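Pavora Sheet Metal Touch-Up Paint, Mid Gray

Home > Workshop > Paints and Finishes > Metal

Item 471 | In stock | Ships from our Grabowska warehouse

Okay, I love this stuff and I'll try to keep it short! I started stocking Pavora in June after going through way too many cans of the Kasico gray, which I always found a bit too shiny for shelving and tool cabinets (fine on a mailbox though, and I still carry it if that's your thing). Pavora dries to a soft, flat-ish finish that hides my brush marks, and believe me, I leave plenty of brush marks.

You get a 16 oz can with a small brush clipped to the lid. The brush is okay for chips and scratches, but for anything bigger than your hand I'd grab a foam roller. I did my whole garage cabinet with one can and still had enough left for the legs of the workbench.

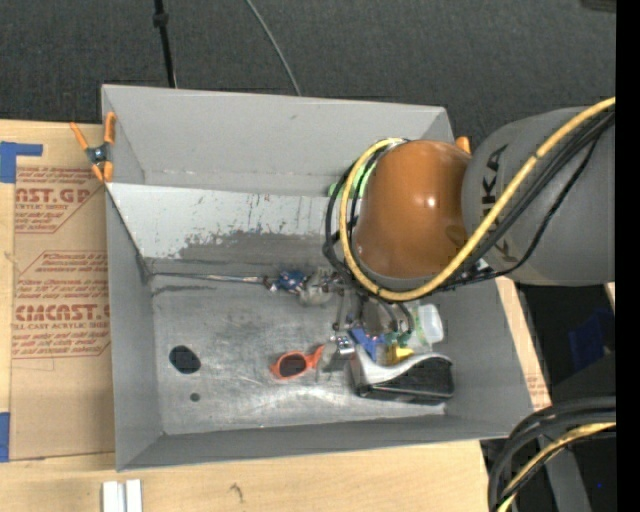

Prep is the boring bit, sorry! Wipe off any grease, sand lightly with 1000 grit, wipe again, and let it dry all the way. I put on two thin coats and leave 4 hours between them. If you've got bare metal showing, use the Jenus primer first. I skipped it once on an old filing cabinet and had rust spots coming through by the next summer, so now I'm a primer person.

Color: mid gray, a touch on the cool side
Size: 16 oz
Finish: low sheen
Use on: steel, painted sheet metal, primed aluminum
Clean up: soap and water while it's still wet

Please don't use it inside anything that holds food, and keep it off grills and stove parts. It isn't made for heat.

The light gray is sold out for now, with more due 10th July. Want a heads-up? Leave your email in the box at the bottom of the page and I'll send you a note when it's on the shelf.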